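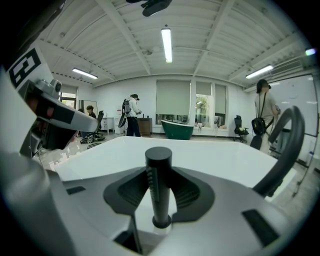
Telmo Nieto wrote after the June briefing that the proposed change to the notice period would leave tenants' groups with too little time to book a hall, and he asked that the point be put to the full meeting before any vote. It is put here in his terms.

**Speaker notes: hall bookings at Pasichnyk House, July 3, 2023**

*Opening (2 minutes)*

- Welcome members and representatives of the hiring groups.
- Apologies have been received from Crescencio Quintana. His written comments are in the pack, behind the fee table.
- Remind the room that questions are taken at the end of each part.

*Part one: the present rules*

At present a group may reserve the main hall up to 29 days ahead. The smaller Manier Room may be reserved on the day, subject to the front desk. Both rules date from the years when bookings were kept in a paper diary, and neither has been reviewed following the move to the Kastodier system.

Pause for the slide on evening use. Do not read the figures aloud.

*Part two: what is proposed*

- The main hall would open for booking 20 days ahead.
- Regular hirers would keep their standing slots until the end of their current agreement.
- A deposit would be returned within four working days of the hire, provided that the keys have been handed in.

Mr Nieto's objection belongs at this point. State that the shorter period was chosen to reduce late cancellations, and that the office accepts it may be hard on groups which must print notices. Mr Quintana's suggestion of a longer period for public meetings should then be read out in full.

*Part three: heating and access*

The side entrance will remain closed on Sundays. Hirers needing step-free access should use the Prominari Street door, where the bell has been moved lower. Heating is included in the hire fee from the autumn; the charge for the kitchen is unchanged.

If asked about the piano: tuning is arranged by the office and may not be arranged by hirers.

*Close*

Invite comments in writing to the office. Ask the chair to take the vote on the notice period separately from the deposit.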